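주방 조리대 정리 타래 시작합니다. 목표는 오늘 안에 도마 하나 놓고 양파 썰 자리 확보하기.

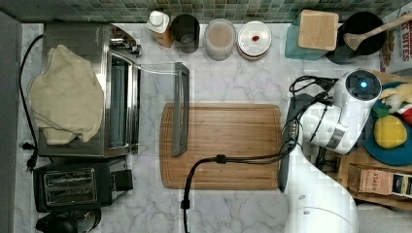
사진: 트리카(Trika) / 2025-09-21

1/ 조리대가 좁다고 7년째 불평하며 살았다. 대리석 무늬가 보이는 면적을 따져 보니 좁은 건 조리대가 아니라 내 양심이었다.

2/ 왼쪽은 가전 구역. 토스터 오븐이 있고 토스터가 또 있다. 빵 굽는 기계가 둘인데 나는 주로 밥을 먹는다.

3/ 오븐 위 베이지색 천은 행주로 쓰려고 꺼냈다가 그대로 눌러앉았다. 구겨진 채로 얹어 두면 인테리어 소품이라고 우길 수 있다. 아무도 안 속는다. 오븐 켤 때는 꼭 치우세요. 저도 치웁니다.

4/ 타일 밑에 줄 세운 병들. 유리병 속 연한 베이지색 가루의 정체를 모르겠다. 라벨은 나중에 붙이기로 했었다. 그 나중이 작년 9월이다.

5/ 맨 왼쪽 흰 뚜껑 병은 작은 나무토막 위에 올라가 있다. 병 중에 혼자만 단상이 있다. 뭘 잘했는지는 모르겠지만 내려오라고 하기도 애매해서 유임.

6/ 도마는 두 개. 네모난 건 청록색 거치대에 기대서 쉬고, 홈 파인 대나무 도마만 가운데서 일한다. 회사에서 많이 보던 구도다.

7/ 그나마 일하는 그 도마 위에는 유리 뚜껑이 올라가 있다. 오븐 용기 뚜껑인데 제자리가 없어서 늘 도마 신세를 진다. 양파보다 도마에 오래 있었다.

8/ 뚜껑 세워 두는 꽂이를 찾아봤다. 그루스테티(Grustetti)라는 데 것이 예쁘던데 폭이 16cm. 재 보니 들어갈 자리가 없다. 정리용품을 놓으려면 정리를 먼저 해야 한다.

9/ 오른쪽 구석 시리얼 상자는 찬장에 넣으려 했는데 찬장이 1,000원 더 싸다고 쟁여 둔 리나우(Rinau) 파스타로 꽉 찼다. 그래서 당분간 조리대 주민. 검은 통에 꽂힌 나무 숟가락이랑 잘 지내길.

10/ 중간 결산. 토스터는 언니네로 보내기로 했고, 가루는 냄새를 맡아 봤는데 여전히 모르겠다. 양파는 식탁에서 썰었다. 뚜껑 자리 아이디어 있으신 분 답글 좀요.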